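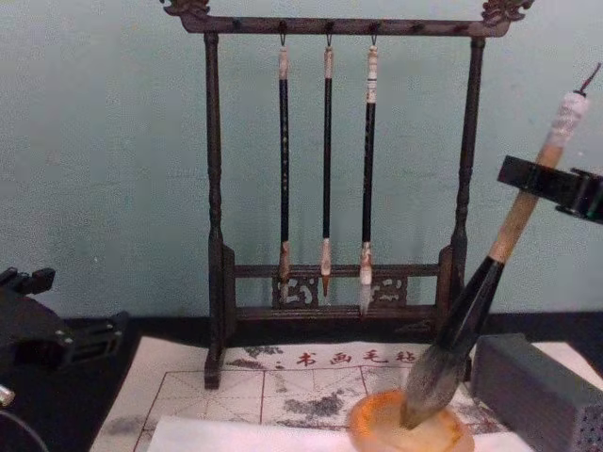
Maricel Tagle wants to know if you really have to hang them, or if a mug on the windowsill is fine.

Hi Maricel! Mug is fine once they're dry. It's the damp hours I worry about, because water creeps back up into the ferrule if the bristles point at the ceiling, and then the glue lets go and you get hairs in your strokes. Ask me about July. I lost my favorite one that way.

So, brush care, a little thread, while my tea is still hot.

I'd been getting by with a bent coat hanger over the sink (classy) and then I caved and got a proper rack from Jafri. 385 pesos off because one foot had a scratch! I found the scratch. I don't care about the scratch.

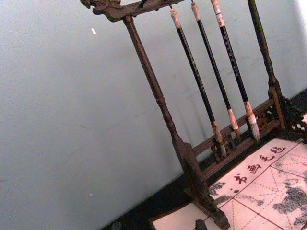

Three brushes up on the rack, dragon head keeping watch.

Rinse first, always. Cool water, and keep going till you're bored, then go one more round. Ink hides right up at the top of the hairs where you can't see it. No soap for me, though Rommel Cabanatuan uses a drop now and then and his brushes look great, so do what you like.

Then squeeze with a paper towel, shape the tip with your fingers, loop over the hook, walk away. Mine stay up overnight. The fat ones take forever. 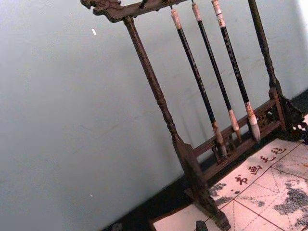 Oh and leave some air between the brush tips and whatever is under them. My old setup had the long one squashed against the faucet and it dried with a bend in it like a hockey stick. I soaked it for 20 minutes and combed it straight, sort of.

Color is its own thing. I've been playing with thin yellows and oranges in a shallow dish, and that stuff stains pale hair if you so much as look away. I keep one brush for color and never dip it in black. Well. Once. 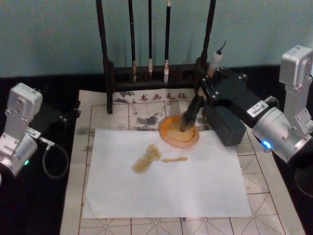 The felt is a lost cause, by the way. I've tried cold water, I've tried rice paste, I've tried Virgilio Calimlim's lemon trick, and the gray spots stay. It still lies flat and the grid still shows through thin paper, so I'm keeping it.

Jennylyn, yes, I'll do one on grinding ink next. Need to find my stone first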